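Piltano storage basket, light grey: review

By Oriana Gallardo

Print this page | E-mail this page

Plastic storage baskets are bought in quantity and rarely looked at closely. The Piltano is sold as a general-purpose open basket for shelves, cupboards and worktops. I bought 4 of them in April, used two in a kitchen cupboard and two on a utility room shelf, and kept notes.

Construction

The basket is a one-piece moulding with no clips, inserts or separate base. The walls are perforated with small square holes in a pattern that imitates weaving. The base is solid and smooth. The rim is a thick, rounded band that runs round all four sides without a break, and the handle openings are ovals set into the short ends just under it.

Mine weigh 327 g each on a kitchen scale, and the four samples agreed to within 2 g. I found no flash along the rim. One basket had a slight burr inside a handle opening, which came off with a fingernail and a few strokes of fine abrasive paper.

Stiffness

Most baskets of this type fail at the long sides, which bow outwards under load and then jam against the cupboard frame. The Piltano bows less than the Zovitz it replaced. With tins packed along one side the rim moved outwards by 4 mm at mid-length and returned when the tins were removed. The Zovitz, which has a thinner folded rim, moved enough to catch the door.

Lifting by one handle is a different matter. The end wall flexes visibly with a full load of tins, and although nothing cracked I would not make a habit of it. Lifted by both ends, the basket stays level and the base sags very little.

The solid base

Whether a closed base is an advantage depends on what is kept in it. In the kitchen I count it as one. Flour, onion skin and the dust from the bottom of a packet of lentils stay in the basket and can be tipped out. Small items such as bottle tops and clothes pegs do not catch, as they do in a slatted base. The smooth surface also means that jars slide when the basket is pulled forward quickly. A piece of shelf liner cures this.

For damp cloths or washed vegetables the closed base is a nuisance. Water collects and has to be poured off. The side holes let air through, but they do nothing for the bottom layer. The Sosa basket, with its slotted floor, is the better choice there.

Cleaning

The perforated sides are the weak point. Each hole has four inside corners, and grease mixed with dust settles in them. A cloth passes over the top and leaves the residue behind. A soft washing-up brush and warm water with a little detergent cleared it in a few minutes per basket. The base and rim wipe clean in one pass.

I washed one of the four in the dishwasher on the top rack at 70 degrees as a trial. The rim stayed straight and the colour did not change compared with the other three. The label gives no guidance on dishwashers, so treat this as a single result on a single basket.

Appearance

The colour is a neutral light grey. It shows coffee and turmeric marks less than white plastic does, but more than the darker greys sold by Lolotitz. The woven-look pattern is convincing only from across a room, and close up it reads plainly as a grid. I do not consider that a fault at this price, though buyers who expect something like wicker should look at one first.

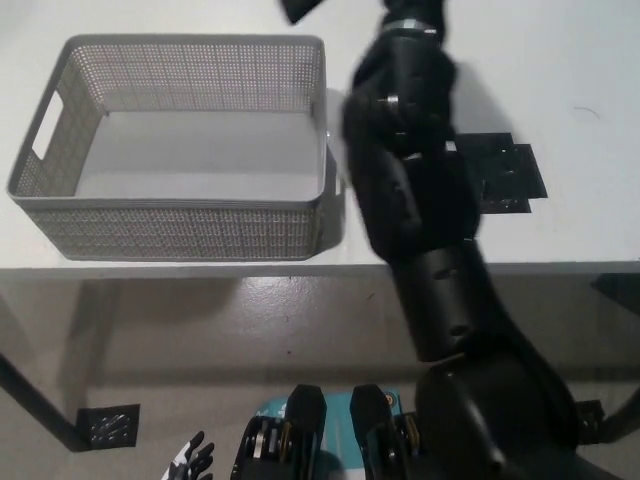 Light grey basket, empty, on a white tabletop. The solid floor and one oval handle cutout are visible.

Use on shelves

The handle opening accepts four fingers of an average adult hand up to the second joint. On a high shelf it can be hooked and drawn forward without a step, provided the load is light. The thick rim helps, as there is no sharp lower edge to press into the fingers.

The underside has no feet. On painted shelves it slides well and left no marks during the test. On glass it slides too easily, and I would add adhesive pads.

Verdict

A stiff, plainly made basket with a good rim and a base suited to dry goods. The side holes take longer to clean than they should, and the single-handle lift is poor when full. I have kept all four in use and would buy the same model again for cupboards. For anything wet, choose a basket with a drained floor.

Good: rigid rim, solid base, consistent moulding
Less good: holes trap grease, end wall flexes, no feet

Related reviews
Zovitz folding crate, second version
Sosa slotted basket for the utility room
Lolotitz drawer dividers, by Kasun Abeysekara
Shelf liners compared, by Josefina Garrido

Contact | Copyright and reprints | Back to top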